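Morrison Street Workshop
Bin-Picking Cell: Progress Report for February

Status
The cell is assembled and running short trials. Spending to date is 1,419 dollars, of which 645 went to cabling, clamps and table hardware. The remaining budget covers a spare set of fingers and one replacement connector.

Mechanical
The sheet-metal bin sits on the wooden table, with the larger hopper behind it. Clamps are in use at the table for now and will be replaced with bolts once the layout is final. The gripper mounts to the KUKA arm through the orange-brown flange, and the cables are bundled over the top of the wrist. The current test load is mixed household items, including a marker pen, a light blue bowl and an orange cup. Objects lying on their sides close to a wall remain the hardest case for the planner.
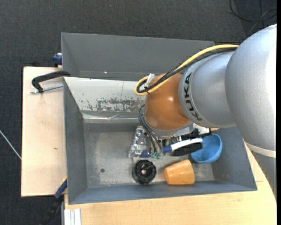
Software
Tomum 2 replaced the earlier grasp planner. It completed more than 30 trial picks without a controller fault. Wrist rotation is still limited in software to protect the cables. Logs are stored on the Andau server and copied to Kamar at the end of each session.

Open items
Bolt pattern for the bin: drawing done, holes not drilled.
Cable strain relief at the flange: part on order.
Approach angles near the sloped walls: in work.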